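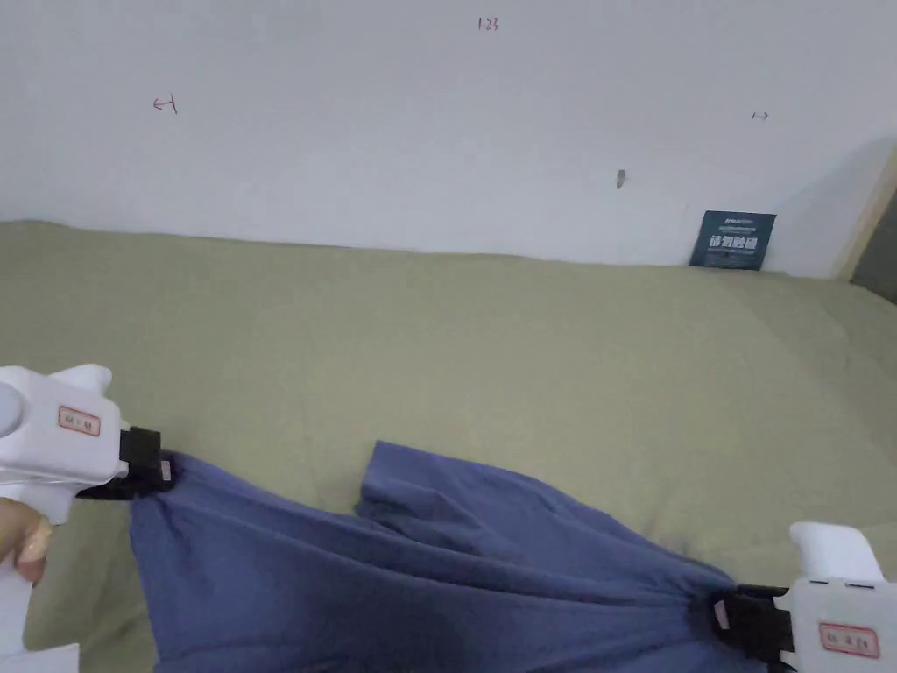

Marjatta Kokkonen wants to know if the Prilunine will stay flat when the bed is also where the laundry gets folded, because her current sheet rides up at the corners before she's through the first basket.

It stays on, Marjatta! I wouldn't go as far as flat. It's a soft sheet and it wrinkles when you lean on it, drag a pile of shirts over it or sit down in the middle of the socks, and if you want something that looks ironed all day I'd point you to the heavier Wendix one we also carry. But the corners hold. I fold everything on my bed (I've never owned a table big enough) and I tug and smooth and shake things out on top of it several times a week, and I haven't had to go around tucking the thing back in.

Prilunine fitted sheet

Queen, $114
King, $134
Pair of matching pillowcases, $49
Fits mattresses up to the usual deep pillow-top kind. If you have a topper as well, write to me first and tell me the full height.
Ships from the Harilcombe shop, normally the next morning if you order before noon.

What it's like

I brought this sheet in last April after sleeping on a sample for most of the winter, and it's been my favorite thing on the shelf ever since. The cotton is brushed on one side, very lightly, so it isn't flannel but it isn't that cold, slick hotel feel either. I sleep warm and was worried about that. No trouble so far, even in the sticky part of the summer with the window shut.

The elastic runs the whole way around, which I now insist on for anything fitted that we sell. The older version only had it at the corners, and the long sides would creep up in the night and there you'd be at 6 a.m. with your knee on bare mattress. If you bought one of those from us, you know the feeling — send me a note and I'll knock a little off the new one.

There's a small woven tag inside one short end that marks the foot of the bed. Mine used to be bigger and people kept cutting it off, so now it's tiny. Leave it in if you can. It saves you putting the sheet on sideways, which I have done more times than I want to admit, always on the last corner!

Folding on it

Since so many of you seem to do your laundry the way I do, a word about that. The brushed side has a bit of grip to it. A T-shirt laid down on it stays where you put it while you bring the sleeves in, and you can pull a leg or a hem straight without the rest of the garment sliding after your hand. Loose, light knits are still a pain. I lay those out, take hold at both sides, give one good pull to get the worst of the creases out, and fold in half before they can bunch up again. Then half again, and onto the pile. My piles are never very square, and I've made my peace with that.

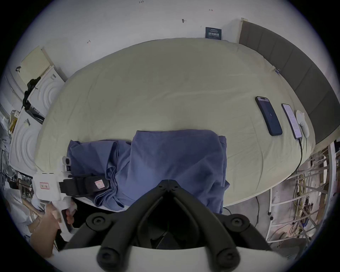 The same grip does mean lint. Dark towels are the worst for it, then anything fleecy, so I fold those first and give the sheet a quick shake or run a roller over it before the lighter things go down. Jeans are fine, rivets and all. I'd keep zippers closed, though. I snagged one on my own sheet the first month and there's a little pulled thread there still, over by the wall side where I don't have to look at it.

And please take the pens out of the pockets before you start. I say this as someone who has had to buy her own product at full price.

Washing

Warm wash, mild soap, no fabric softener (it flattens the brushing and you lose the grip). Tumble low or hang it up. It shrinks a touch in the first wash and then stops, and the sizes already allow for that, so don't panic if it seems roomy out of the package. Leena Ojala asked if it can go in with the rest of the bedding, and yes, just turn it inside out and do up the buttons on your duvet cover, or everything will end up inside the cover in one big wet ball.

For folding the sheet itself I'm no help at all. I roll mine up and push it to the back of the closet. The Jääskeläinen storage bags are a good size for it if you'd like something neater, and one bag takes the sheet and both pillowcases.

Colors

We get whatever the mill is dyeing that season, so the range changes, and I don't hold colors back. If you want pillowcases to match, get them in the same order. I've tried pairing old and new batches under the shop lights and they looked perfect, and then I took them home and they didn't.

Returns and the guarantee

Try it on the bed. Sleep on it if you like. If the fit is wrong, wash it, send it back and I'll swap it for the other size and you only pay the difference. Elastic is covered for two years, seams too. Pulled threads aren't covered, see above about the zippers.

Twin and full sizes are on order. I don't have a price for those yet, but if you leave your email with the shop I'll write as soon as the boxes are in.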